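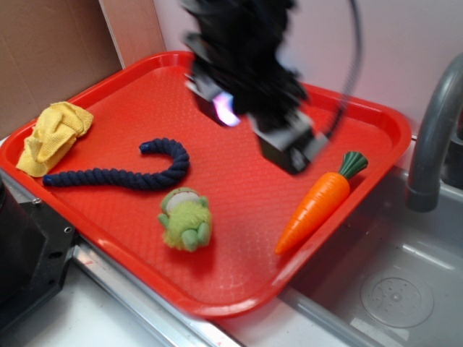
Can the two controllers be compared on the same objects, or did each one get its own set? The question came in as a comment on the June release, and it was a fair one, as the old card did not say. Both controllers were run on the same objects and the same tray. The object column in attempts.csv can be used to match them up.

Ulo Tray Grasps: data card

Version 2
Last updated: Wednesday, December 17, 2025

Summary

Ulo Tray Grasps is a set of grasp attempts made with one arm and one two-fingered gripper. It was recorded to compare two grasp controllers, Griria and Drunov, on small household and toy objects lying in a red plastic tray. The arm, the gripper and the tray stayed the same throughout. Only the controller and the layout of the objects changed.

The objects include a plastic toy carrot, a plush frog, a braided rope and a yellow cloth. We wanted hard and soft things in the same tray, with some of them close enough together to get in each other's way.

What is in it

The release has 1,745 attempts from 9 sessions. Of these, 1,222 have usable pictures from both cameras. Another 412 have the fixed view only. The remaining attempts have log entries but no pictures, and they are listed so that the success rates can be worked out over everything we ran.

Each attempt has a row with the session, the controller, the target object, the start and end time, the finger opening at contact and the outcome. Outcome is one of held, dropped, missed or stopped. Stopped means the operator ended the attempt by hand.

Cameras

There are two views. The fixed camera covers the tray and part of the sink next to it. The wrist camera moves with the gripper and looks past the fingers at the target.

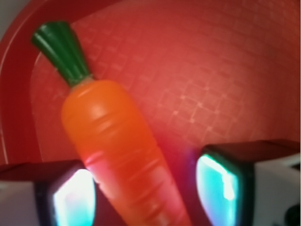

The wrist view was added because the fixed view was not enough to judge small errors in alignment. Griria takes its final correction from the wrist camera. Drunov plans the whole grasp from the fixed camera and does not correct on the way down. If you train on one view only, expect the comparison between the two to shift.

Exposure was left on automatic for both cameras. Colors near the fingers are not reliable in the wrist view, so please do not use them to measure anything.

How an attempt was run

1. Lay out the objects in the tray and save a picture from the fixed camera.
2. Choose the target in the menu and start the controller.
3. Let the arm come down, close the fingers and lift.
4. Enter the outcome, then open the fingers and send the arm home.
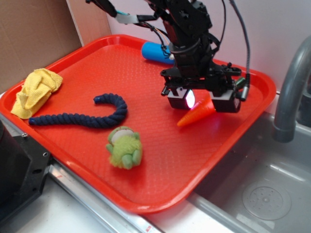

Known problems

Pictures taken while the arm is moving fast can be blurred. We left them in.

The clocks on the two cameras drift apart over a long session. Use the sync column and not the file times.

Rope attempts were labeled by the same rule as the others, but the rule fits them badly. A rope that is lifted at one end with the other end still on the tray is marked held. Version 1 marked some of these as dropped, and those rows have been changed.

The cable can pass in front of the target in the fixed view. There is no flag for this yet.

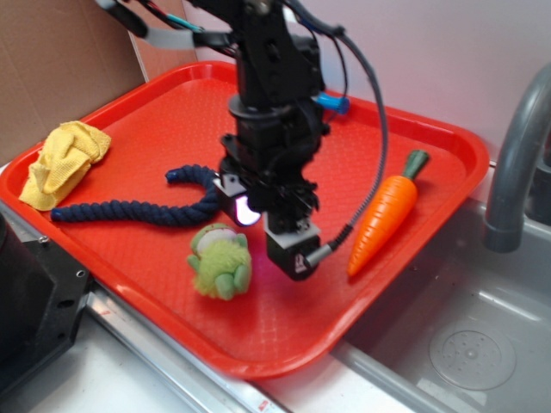 Lamrani Lab, Manipulation Team

Use and contact

The data may be used for research and teaching. Please give the version number when you report results, as the rope labels differ between versions. Problems with single rows can be reported through the issue tracker. Include the session and attempt number so we can find the log.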